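Notebook – work surfaces and small storage
Nov 25, 2019

Carrying on from the October pages. The open items were the cleaner trial on the speckled top, the glare complaint, and whether the desk organizer gets a fixed position. The first is finished, the second is partly finished, and the third is written up below as far as it goes.

Cleaner trial. Two products were compared, Ralico (spray, used undiluted) and Ullus (concentrate, mixed in the gray bucket). Both were put on with a folded cloth, left for a minute and wiped off with a second cloth. Ralico leaves a faint film that shows up as smearing when you look along the surface toward the light. Ullus leaves less, provided the mix is weak. At the strength printed on the label it was worse than Ralico. The weak mix is now the standard one. The ratio is written on the inside of the cupboard door.

Neither product lifted the old tape residue. That came off with a plastic scraper and warm water. Do not use the metal scraper on this top, even held flat. The test offcut has a scratch in it from the metal one, visible under the lamp, and I could not polish it out.

Gloss readings on the offcut, same spot, same meter, in the meter's own units: 110 before cleaning, 198 after the weak Ullus mix. The meter was last calibrated in October, so treat these as a comparison between each other and nothing more. I did not take readings on the main top.

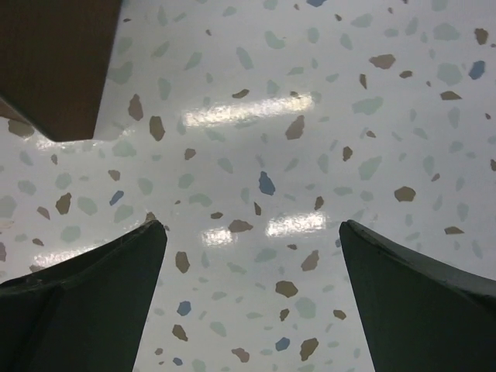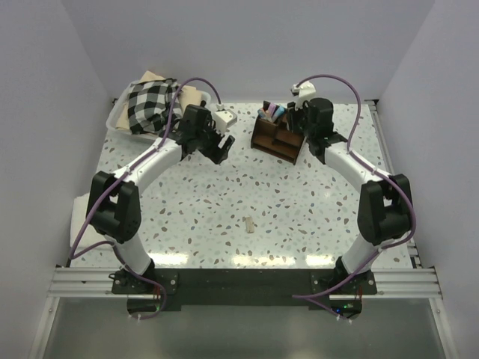
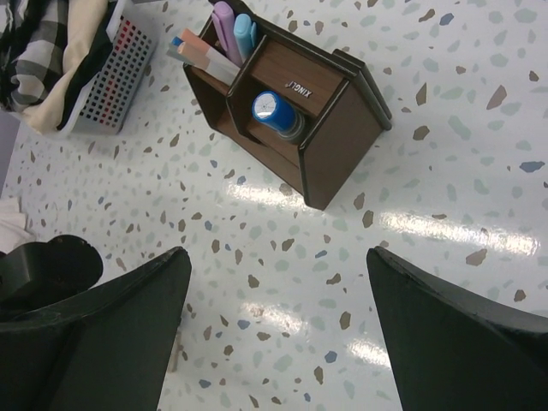
Same speckled top in all three.

Glare is the remaining problem with a finish this shiny. Dust is hard to see on a busy pattern in the first place, and where the light bounces back there is no seeing it at all. The check after wiping has to be done from two sides, or the same patches get missed each time. Reflections lie along the front part of the top in the second picture, and in the third there is a long one just below the pen organizer, so a stray clip or staple in those strips would be easy to overlook. The pale flecks are a separate nuisance. The green ones hardly stand out from the white in the first picture, and a crumb of eraser on top of one would look much the same. For now: wipe, look from the front, look from the side, then run a dry hand over the bright strips.

Options for the glare, in order of effort. Diffuser sheet over the lights (Villanueva lists one in a width that would do, not ordered). Lights moved back. Matte mat over part of the top, which I would like to avoid, as a mat collects grit under its edges and then we are cleaning two things.

Organizer. It is the brown wooden one with the gabled end and XINGLI on the front. Long items go in the taller back compartment and short items in the lower front one. Loaded weight was 265 g more than empty on the kitchen scale, with the contents I had to hand – mostly pens. It did not tip when pushed at the top edge with one finger, loaded or empty. Wood trim should be kept away from the wet cloth. Lift the organizer off, wipe, dry, put it back. Wiping around it leaves a line of dried cleaner along the base.

Felt pads under the base: tried the thin self-adhesive type from the Brorken assortment. They stick well enough, but the organizer then slides too easily on the polished top. Took them off again. Thin rubber dots are the next thing to try.

Position still undecided. Toward the back keeps the front clear for work, but it is a reach for anyone short. No marks or tape on the top until this is settled, given the trouble with the last lot of residue.

Wear test on the second offcut is at 3,000 wipes with the weak mix. No dulling by eye. Meter reading to follow once the offcut has dried overnight.

To do:
rubber dots, smallest size
diffuser, check price and lead time
fresh cloths, the old ones shed
relabel the Ullus bottle, ink is running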